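Home › Planning and simulation › Cimo Household Rehearsal Licence

Buying a robot arm for household work is a big decision, and we have met plenty of customers who ordered the arm first and thought about the kitchen afterwards. The Cimo licence lets you do things the other way round. You get a furnished home to rehearse in – living space, dining table, stairs and a fitted kitchen – and you can work out your reach, your counter heights and your budget before a single crate turns up at your door. 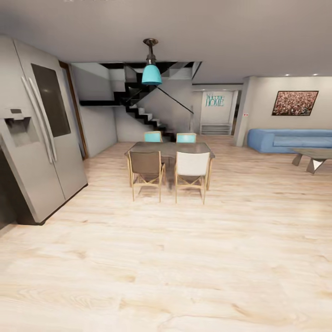
Abdelilah El-Sayed wrote to ask whether the seat price covers updates, as his department has to fix its spending in December and can't come back for more. It does, Abdelilah, for the full term, and we're happy to put that on the quote for you.

A seat costs £329 for the year and runs on 2 machines. Teams taking five seats or more pay £92 less on each, which many people put towards the Plavico gripper pack. The pack is worth a look if you expect close work at table height, and do please try your own finger lengths in it before you settle on hardware.
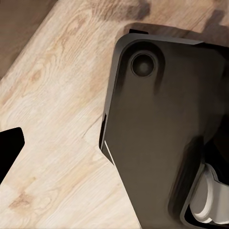

Gripper view over the tabletop, wrist level.

Kitchen tasks are where most of the planning time goes, so leave room for them in your timetable. Open doors take up more space than anyone budgets for, and an arm that looks generous on the spec sheet can feel rather short once it has to get inside a microwave. 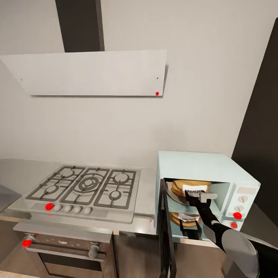
Page last changed: 31st August

Holstead and Rocha arm models are both included in the base licence, and you can swap between them without rebuilding your task. Run the same job with each, note which one needs the base moved, and send us the results if you'd like a second opinion – we do enjoy these.

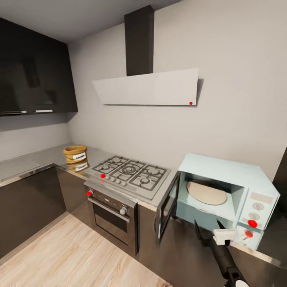 Once you know where the base will stand, you can price the mount, the cabling and the floor fixings with some confidence. Quotes are good for 17 days, and we can extend one if your purchasing office is slow.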